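Call for participants: home network survey in Irnley

Cusosgate is looking for 25 households in Irnley to take part in a study on home routers and Wi-Fi passwords. We want to learn how people set up their network and how often they update it. You do not need any technical knowledge.

The study starts in February and takes nine weeks. Each week you fill in a short form online, it needs about 9 minutes. We do not read your messages or see the websites you visit.
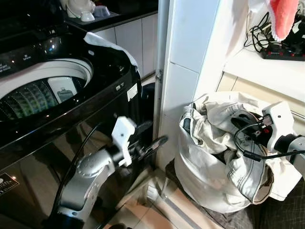

You can apply if you are 18 or older and have lived at your present address for at least 183 days. Renters are welcome - please ask your landlord first if the router belongs to the building.

Participants receive a gift card at the end. To apply, write to the Olaniyan office, Room 911, Rustetmont, before the end of January.

Posted January 13, 2025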